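# Leris hand cream and the Prydderch balm, after a month of both

My hands get bad every September. I wash them a lot, the air in the apartment dries out as soon as the heat comes on, and by the end of the month the knuckles are rough and the skin next to my thumbnails splits. I bought two products this time and used them on alternating days so I could write them up together.

The Leris cream comes in a soft white tube with a flip cap. The cap is stiff for the first few days and then loosens up. The cream is thick but spreads easily, and a pea-sized amount does both hands. It takes five minutes to sink in. Until then I can't use my phone without leaving smears on it. The smell is light, something like oatmeal, and it goes away quickly.

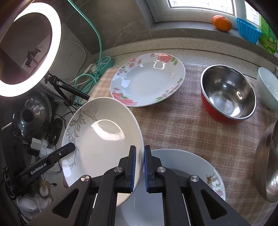 Dishes are the real test for any hand cream in my house, as I don't like wearing gloves. Most of ours are everyday plates, but there are a few pieces I'm careful with, like the cream-white dish with the curling leaves and vines on the inside. The glaze is glossy and it shows every fingerprint, so I can tell right away if a product is still sitting on my skin. Leris left faint marks after two minutes and none after five. The balm left marks for much longer.

The Prydderch balm is in a flat tin. It's hard at room temperature and you have to warm it with a fingertip, and some of it ends up under your nails. I don't like that part. Once it's on, it stays on. I put it on before bed and my knuckles were still soft in the morning, and the split by my left thumb closed up in the first week. It has no added scent, just a waxy smell.

I tried it once during the day and regretted it. Everything I picked up got a film on it.
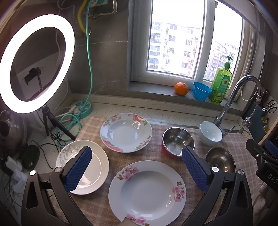

*The floral soup plate and the gray leaf one on the kitchen counter.*

Price is close. The Leris tube was $10 at Wakton, and the balm was a little more, but the tin is going down much slower. I expect it to last through the winter. The tube is already half empty.

I'll buy the Leris again for daytime and keep the balm by the bed. If you only want one and your skin is cracked, get the balm. If it's just dry, the cream is enough.

The Sornitz cuticle oil is next. It came last week and I haven't opened it yet.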